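Dishwasher leaves grit on bowls, upper rack (Nakpan) - SOLVED
9 Apr 2021
Posted by the Dinari kitchen desk
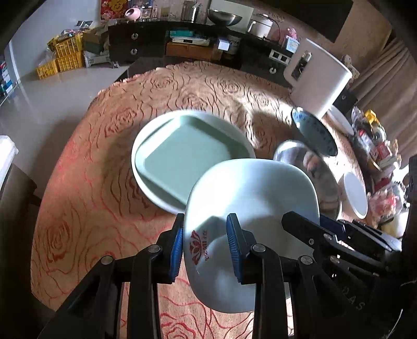 Great news on this one, I think we finally have it! Quick recap for anyone who finds the ticket later: since March the Nakpan under-counter machine has been leaving a fine sandy film on everything in the upper rack. Lower rack spotless, upper rack gritty, every single cycle.

Tried first, no change:
- Switched from Groteck tablets to Groteck powder
- Refilled the salt and set hardness to 4 (it was on 3)
- Ran it empty on the hottest program with descaler

Then I pulled the upper spray arm, and wow. Of its 8 holes, most were packed with what looked like rice starch and lime. A wooden toothpick and a long soak in warm vinegar (about 40 minutes) cleared the lot, and the arm now spins with one flick of a finger. Lovely feeling!

The filter was also sitting a quarter turn short of locked, so food was getting past it. Push down, then turn until it clicks. The Skulus replacement filter fits perfectly, by the way, and it has a much clearer arrow on the handle.

Three full loads since then and no grit at all, even inside the deep bowls. I'm leaving the ticket open until Monday in case the film comes back. Next up: the squeaky door hinge, which gets its own ticket.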